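Urness Residents and Makers Association
Minutes of the October meeting
Hall, back room, Sunday, 3 p.m.
Agreed as a fair record, subject to the two corrections noted at the end

Present: the chair, the secretary, eleven members. Two visitors from Rinero, who stayed for items 3 and 4 and left before the vote. Apologies were received from four members and read out.

1. Minutes of the last meeting

Approved without change. The member who had asked for the phrase "lively discussion" to be struck out withdrew the request.

2. Matters arising

The side door still sticks. The quote for planing it came in at a price the meeting thought silly, and a member will bring a plane.

The bandsaw blade has been replaced. The old one is on the shelf over the sink and whoever wants it should take it before the next meeting.

The question of Sunday noise was put off again.

3. Report on the Kusitik home tasks trial

The chair reminded the meeting how things stand. In the spring the association agreed to let members take part in the Kusitik trial, run by Rinero, in which people show household tasks to a robot. There are two ways of doing it. In the first, a member does the job with their own hands while wearing a camera on the head, and the recording is used for training. In the second, a member sits at the Hulme rig in the back room and drives the two arms by remote control. Eight members signed up for the first and three for the second. Rinero pays the association for each accepted recording and the member gets half.

The secretary gave the numbers. Since the trial began 1772 recordings have been sent in, of which 400 were turned down. The secretary asked for the reasons to be minuted as Rinero gave them: hands out of view, task not finished, task done too fast, room too dark, and "other." The largest group is "other." A member asked what was in "other." The visitors said it was a mixed category. The member said that was what the word meant and asked again. The visitors agreed to send a breakdown.

It was pointed out that a member whose recordings were turned down for being done too fast had been told the month before to work at a natural pace. The visitors said that natural pace was still the guidance. The member concerned said her natural pace was fast. No conclusion was reached on this.

The secretary then spoke for some time about the task list, and asked that the main points be recorded in full, having been cut short in the last set of minutes.

The list has 44 tasks on it. Most are written as one line, such as "fold a towel," "put away cutlery," or "tidy a jump rope." The secretary's view is that the lines are written by somebody who has thought about the end of the job and very little about the middle. With a towel this does not matter much. A towel has four corners and they stay where you put them. With a rope the line tells you almost nothing. You have a pair of handles in one fist, the rope wound over the middle of them, and a good deal of it still hanging down in kinks, and the other hand has to decide which strand to pull. People decide this by feel. They tug a little, sense that it is tightening, let go and try another one.

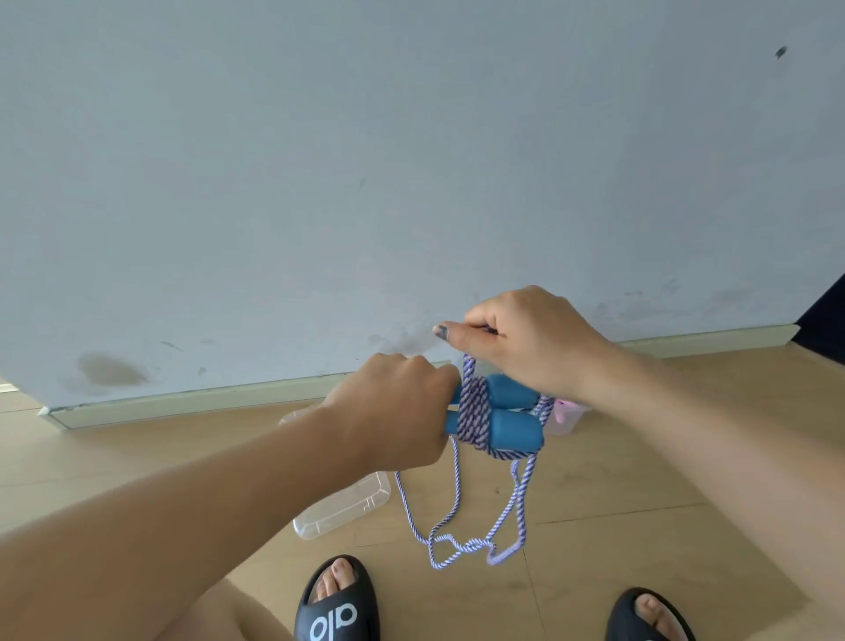
A camera on the forehead does not record feel. It records where the fingers went. If the pull was a test, and the person changed their mind, the recording has a pull in it and then a different pull, and the secretary wanted to know what a machine was supposed to learn from that, other than to pull things twice.

One visitor answered that a single recording was not expected to teach the task, and that across many people the useful movements would show up and the false starts would wash out. The secretary asked whether this had been seen to happen with rope or was hoped for. The visitor said results on soft and tangled items were at an early stage. The secretary asked for the words "at an early stage" to be minuted and they are.

A member who has done a lot of the camera recordings disagreed in part. He thought the false starts were the best bit, and that a recording where somebody gets it right the first time was of less use for teaching anybody. His complaint was the other way about: after doing the same item thirty or more times he no longer makes any mistakes with it, and he has noticed that he now lays the thing down in a handy position before he starts recording. He thought most people were doing the same and that Rinero was getting a very tidy sort of mess. Several members said they did this too.

The visitors said they would prefer items to be left as found. It was asked why this was not on the instruction sheet. The visitors believed it was. The sheet was fetched from the noticeboard and it was not. The visitors will have it added.

4. The Hulme rig

The three members who drive the rig reported together.

The lag has improved. It is still enough that the driver moves, waits, and moves again, and one driver described it as like steering a shopping cart by mail. The grippers close well on boxes and mugs. They do not close well on anything thin. There is no sense of force coming back to the handles, so the driver judges grip by watching the object, and by the time a cord is seen to slip it has slipped.

On the jump rope task the drivers made their position plain. They can pick up a handle. They can put one handle next to the other. Winding the rope on takes one arm holding still while the other goes around, and the arms get in each other's way at the same point every time. In two evenings they completed the task twice, and on one of those the loose end was left hanging, which one driver counts as complete and the other two do not. The meeting was invited to give an opinion and declined.

A member asked why the task was being done on the rig at all if a person with a camera could do it in under a minute. The visitors explained that rig recordings carry the arm's own movements, so nothing has to be translated from a human hand to a gripper, and each one is worth more for that reason. The member accepted that each one might be worth more but noted that there were hardly any of them. She asked what a hand recording was worth if the translating was the hard part. The visitors said that both kinds had value and that combining them was the aim of the Kusitik work. The member said she had heard that in the spring.

The chair asked that questions be kept to questions.

The visitors showed a short clip on a laptop of a Rinero arm coiling a length of cord onto a peg. It was well received. In reply to a question they said that the cord was stiffer than a normal rope. In reply to a second question they said the peg was fixed to the table. In reply to a third they did not know how many attempts had been made before the clip, and would find out.

The visitors were thanked for coming and for the pastries, and left at 4:20.

5. Discussion after the visitors had left

Opinion was divided, though less than in the spring.

Those in favor of carrying on said that the money is real, the work is easy, and it is no business of the association whether the robot ever learns anything. One member added that she enjoys it and that her kitchen drawers have never been in better order.

Those against, or doubtful, said that the association's name is on the Rinero web page under the heading "partners," and that this suggests we think it works. The secretary does not think it works, for rope at any rate, and would not care to be asked about it by a neighbor. He was willing to be shown otherwise and said so twice. What he had seen so far was a large number of people carefully doing chores for a camera, three people failing slowly to do the same chores with a machine, and a clip of a stiff cord.

A member thought this unfair to the drivers. The secretary said it was no reflection on the drivers, who had been very patient.

It was asked whether members' homes could be recognized from the recordings. The form says that faces and addresses are removed. It says nothing on furniture, walls or what people have on their feet. Two members would like an answer in writing before they record again.

Proposed and seconded: that the association continue with the Kusitik trial until the end of the winter, on condition that Rinero sends the breakdown of refused recordings, corrects the instruction sheet, and replaces the word "partners" on its page with "participants." Carried, nine in favor, three against, one not voting.

Proposed by the secretary: that the jump rope task be dropped from the rig list until the grippers are changed. Carried without a count. The drivers looked relieved. The camera recordings of the same task will go on as before for those who want to do them.

6. Money

Trial payments have covered the heating and the new blade. The account was passed around and no one had questions. Members who are owed their half for the summer should see the secretary, who has the envelopes.

7. Any other business

The kettle is to be descaled.

Somebody has been using the rig desk for seedlings. The trays are to be moved to the windowsill by the weekend.

A member asked whether the association could have one meeting without robots in it. The chair will look at the agenda.

Corrections requested after circulation: under item 4, the lag was described as like steering a shopping cart by mail, and the draft had "by rail." Under item 5, the member who enjoys the work asks us to say kitchen drawers, plural.

The meeting closed at 5:10. Next meeting at the same time and place, side door permitting.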